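# Questions I get about the Sillia newsletter and how I trade

Last updated Thursday, December 12, 2019

I write Sillia, a little letter about small-cap coins and the way I trade them, and my inbox has turned into the same dozen questions on rotation. So I've finally put the answers on one page. If yours isn't covered, email me and I'll add it when I get a quiet evening (or when the market goes sideways, whichever comes first).

## Who are you, anyway?

I'm a hobby trader with a day job in freight. I've been charting crypto in the evenings since I got hooked on it during the big run-up, and I started the letter so my friends would stop texting me at dinner. Patricio Paredes edits it and catches my maths. Wenceslao Zúñiga looks after the website and the payments side, so if your login is broken, he's your person and I am definitely not!

## Are you a licensed financial adviser?

No. I'm not licensed in Australia or anywhere else. I tell you what I'm doing with my own money and what I'm thinking while I do it. Please don't put the rent on it. If you need advice about your own situation, go and pay someone who's allowed to give it.

## Which coins do you cover?

Mostly the smaller ones that trade against bitcoin. I'll mention BTC itself when it's throwing its weight around and dragging everything else with it, but there are plenty of people writing about bitcoin every hour of the day and I've got nothing to add to that pile.

I don't cover anything that hasn't launched yet. I get a lot of emails asking me to look at a presale, and the answer's always the same, sorry.

## How do you pick what goes in the letter?

I go through my watchlist on the daily chart, one coin at a time, with a cup of tea. At the moment there are 67 names on it, and most weeks most of them are doing nothing worth writing about. I'm looking for a coin that has stopped falling, has gone quiet for a good while and is starting to see a bit more volume. That's pretty much the whole method. I've tried fancier ones and made less money with them.

Once I've got a shortlist I look at the order book. A lovely chart is no good to me if I can't get out again without knocking the price over.

## What indicators do you use?

Volume, a 19-day moving average, and horizontal lines I draw by hand. People always ask why 19 and I wish I had a cleverer answer. I typed it in wrong one night, liked how it looked, and it stuck. Use 20 or 21 if it bothers you, the difference is tiny.

I do glance at RSI, mainly when it gets over 80 on the daily, as that's when I start thinking about selling a bit. I don't short on it. I did that once in July and I'm still grumpy about it.

## How much do you risk on a trade?

Up to 2 per cent of my trading account, and that's the loss if my stop gets hit, so the position itself can be bigger. A lot of readers mix those two up. Say the stop is a long way from my entry: then the position has to be small. If the stop is nice and close I can hold more of it for the same risk. Work out the stop first and the size comes out of that.

When I've had a bad run I halve everything until I've had a couple of decent trades. It's more about my mood than the numbers, to be fair. I trade badly when I'm trying to win it back.

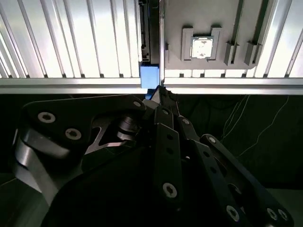 The other thing I do is keep the trading account well away from my long-term coins. Those live on a hardware wallet in a drawer and I don't touch them, look at them or count them when I'm working out position sizes. If the trading account goes to nothing then I'm done for the year and I take up fishing.

## Do you always use a stop loss?

Yes, but it isn't always sitting on the exchange. With thin coins a resting stop can get taken out by one silly wick in the middle of the night, and you wake up with no coins and a price that's right back where it started. So on those I set an alert and close it by hand on the daily close. The risk is that it can drop a lot further before I get to it, and sometimes it does. I size smaller to make up for that.

On the bigger, busier pairs I just leave the order in and go to bed.

## Which exchange do you use?

I split between two, Mevgate and Flirura. Mevgate has the better charts and I find it easier to see what I've paid in fees. Flirura lists more of the oddball coins. I've had slow withdrawals from both of them at different times, so I wouldn't leave more on either than you need for the trades you've got open.

I'm not paid by either one and there are no referral links in the letter. If that ever changes I'll say so right at the top.

## What about trading bots?

I had a go. I ran a grid bot called Sandhu on one pair over winter, and while the price wandered sideways it did a lovely job, all these little sells ticking over while I was at work. Then the price fell out the bottom of the range and the bot had bought the whole way down, exactly as I'd told it to. I gave back what it had made and then a bit.

If you understand the range you're setting and you've decided beforehand what you'll do when it breaks, I reckon they're fine. I hadn't decided. I just liked the ticking.

## Should I measure my results in dollars or bitcoin?

Both, if you can stand it. Most of my pairs are priced in bitcoin, so I can have a winning trade on the chart and still be down in dollars because bitcoin itself had a rotten week. It works the other way too, and that's the sneaky one! You feel like a genius because your dollar balance is up, and if you'd simply held bitcoin you'd have more.

I keep two columns in my spreadsheet and fill them in on weekends.

## Do I have to pay tax on all these little trades?

Quite possibly, and swapping one coin for another can count as well, which catches a lot of people out. Talk to an accountant. What I can say is keep your records as you go. Download your trade history every month, put it somewhere safe, and don't assume the exchange will still be there when you need it.

## How do I cancel my subscription?

There's a link at the bottom of every letter. Click it and you're off the list, no hard feelings. If you're still getting emails after that, write to Wenceslao and include the address you signed up with, as half the time it turns out to be a different one.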